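From: Teodor Brekke
To: indoor-bocce list
Subject: Re: [indoor-bocce] ball sizes for the June thing

Kwadwo Tsikata wrote:
> Can somebody please settle the ball question before I order. Last
> year we had the Boretti set and half the room complained they were
> too heavy for the wood floor. Also are we doing 2 lanes or 3? The
> Varico hall wants to know by June how much tape we'll put down.
> Kwadwo

Quick one, typing between meetings.

Two lanes. Three was a mess, people kept walking through each other's throws. Aasen has the low-tack tape, 27 a roll last I looked, get two. Do NOT get the Urex stuff, it took finish off the floor in the old place and we paid for it.

Balls: soft ones. I know the purists on here will write in. Fine. But the hall is upstairs and the folks below have been patient with us. Soft balls roll slower, so shorten the lane, I'd say 14 paces foul line to back tape. Color matters more than weight if you ask me, last time both teams had something close to green and there were two arguments before lunch. Blue against anything warm, and a small one for the jack. Pink would do, easy to spot from the far end.
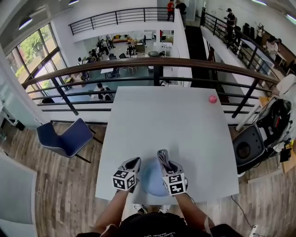
Blue ball in front, little pink one far corner. Size difference like this is plenty.

Scoring, since it came up off list: first to 7, no win-by-two. We ran so late last time teh final got played with coats on. If a ball touches the tape it's still in. If it jumps the tape it's dead, even if it rolls back. Measure with string, the good tape measure went missing.

Kwadwo, can you ask Varico if we get the doors at 2 or if that's when we're suposed to start? Makes a diference for setup. And is the kitchen included or extra, their page says both.

Will bring the scoreboard. Need somebody else for chalk.

Teodor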